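Less walking, more checking

Mawar Jugah has cleaned guest rooms at Vosar for years. In January the 60-room lodge began moving its routine work to robots, and she now spends part of each shift showing them how it's done, with a gripper in each hand.

"Towels are slow work with these," she says. "My fingers know a towel. Now I think about every grab."

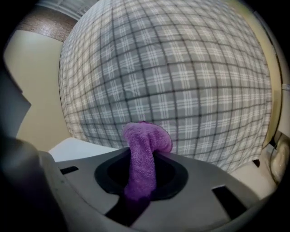 What changes for the staff

Bathrooms come next. Jugah would gladly give them up. "My back hurts by noon. If a machine does the toilets, fine. I just want my hours kept."

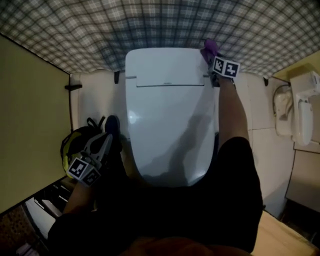 Retno Nugroho is less sure about the hours, and says the staff have asked for a promise in writing. So far they have had a meeting.

Jugah expects to do more checking and less scrubbing by next January.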